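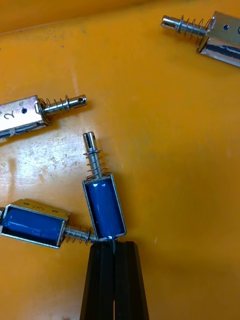
## Let the man read his own ticket

The county court in Brudmont has a rule that you may not plead to a traffic citation until a clerk has read it aloud to you. I spent most of a November morning learning this, on a bench built for a much shorter species.

My offense was a rolling stop on Kazmi Street. I admit it. I would have admitted it at the window, by mail, or by shouting from the parking lot, and the court would have had its money by breakfast. The rule dates from a time when plenty of defendants couldn't read the charge, and for them it was a kindness. Anyone who still needs it should get it. The rest of us should be allowed to wave. 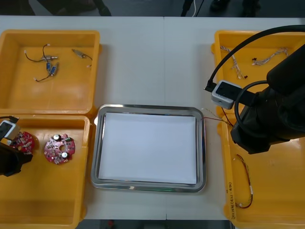 Farzana Jafri wrote to tell me that I have this backward. She waited four hours on the same bench and was glad of it, she says, as the clerk got as far as her license plate and it wasn't her license plate. Case dismissed. She would like the reading kept, and read slower.

Fine. That's a good argument and I resent it. But a person can spot a wrong plate at the kitchen table, with coffee, if the court would mail out the full charge. At present it mails a postcard with a date and a threat: failure to appear may cost you up to $2000.

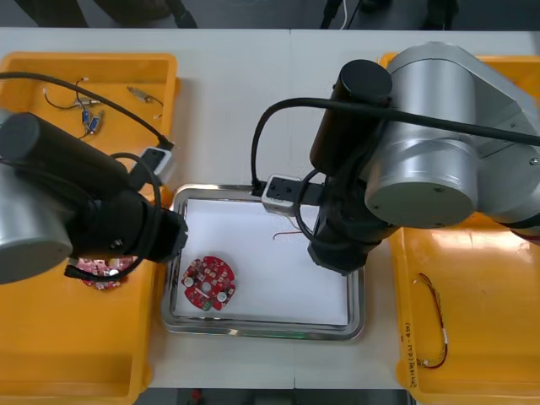

*Steel tray lined with white paper, a yellow bin on either side.*

My proposal is small. Send the whole charge. Put a box on it that says "I've read this and I did it." Keep one courtroom open for people who want the reading, and start it at 8, when the doors open, instead of whenever the judge has found parking.

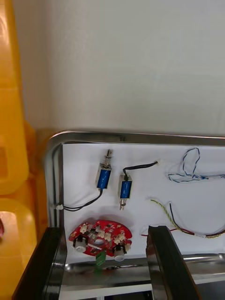
*Solenoids and other small parts on a white sheet.*

The clerk reached me at 11. She read beautifully. I pleaded guilty, paid, and came to a full stop at every corner on the way home, including two that didn't have signs.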